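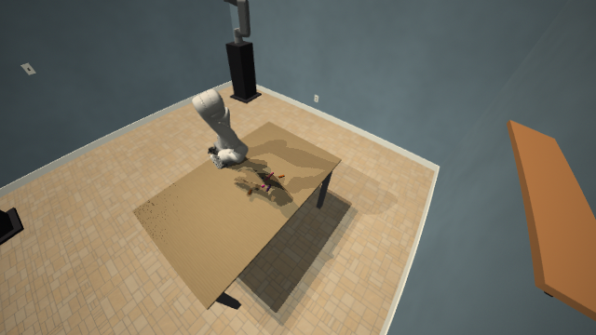
The Bendus shot-logging pad is a box of keys for people who watch films for a living and would like to stop pausing them. You press a key when the shot changes. You press a different key when the camera moves, when somebody sings, or when the city turns up again in the background looking symbolic. The pad writes down the time, and your film keeps playing. It needs a flat surface, and a long wooden table with a plain golden-brown top like that one will hold the pad, a laptop, three library books and the elbows of whoever is sharing your screening. A lap also works until the second reel, when the lap falls asleep.

There are 18 keys, all blank. We ship a sheet of paper labels with the usual terms (close-up, long shot, pan, tilt, dissolve) and plenty of empty ones, since every department has its own word for the same thing and will defend it at lunch. Labels slide under a clear cap and come out again with a fingernail. The keys are quiet. We tested them during a very slow Icelandic drama with Nanna Kárason seated in the next chair, and she complained only about the drama.

The cable is 10 feet long and plugs into any USB port. There is no wireless version. We made one, and it dropped its connection during dissolves.

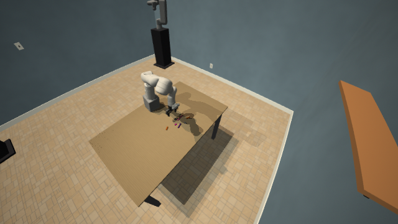
Once the credits roll, the pad's software (Steltuvus, included, Windows and Mac) gives you a list of every mark with its time code. You can sort it, add notes, fix the place where you leaned on a key, and save the whole thing as a spreadsheet. One file holds 3,000 marks. A chatty art film will barely touch that. If you are logging a modern action picture with all the effects shots flagged, start a second file for the last act and get a glass of water.

Average shot length is worked out for you. So is the running total for any key, so you can walk into a seminar and state exactly how often the hero stares out of a train window. What it means is still your problem.

What's in the box
The pad, with cable attached
Label sheet and spare key caps
Steltuvus software code
A printed guide by Elínborg Fogh, who hates manuals and kept it short

What it won't do
It doesn't find the cuts by itself. It doesn't play films, and it has no opinion about auteurs.

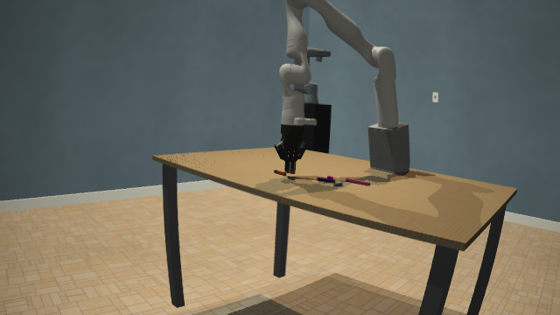
Ordering and warranty

Perutell sells the pad singly or in a seminar pack of 12. The pack comes in a carrying case with a handle at each end, which should tell you something about the weight. Orders from universities can be invoiced, and we're used to the forms. Packs ordered in May usually arrive well before fall classes, and packs ordered the night before fall classes do not.

The warranty covers two years of normal use. Coffee is normal use. Red wine at the faculty screening is looked at case by case.

Catalog > Film & Screen Studies > Logging Tools > Bendus Pad

Filed under: seminar gear, shot analysis, things with buttons

Comments

Maritza Castaño
Used mine on four musicals for my thesis chapter. I ran out of keys and had to put "dancing" and "rain" on the same one. In my corpus this hardly mattered.

Yesenia Chávez
Does it work with a DVD player hooked to a TV? Our media room is old.

Perutell Support
Yes, plug the pad into a laptop beside it and press the start key when the film starts. The times will be as good as your thumb.

Lenka Vrabec
Good pad. The label sheet spells "dolly" with one L. I've written over it in pen.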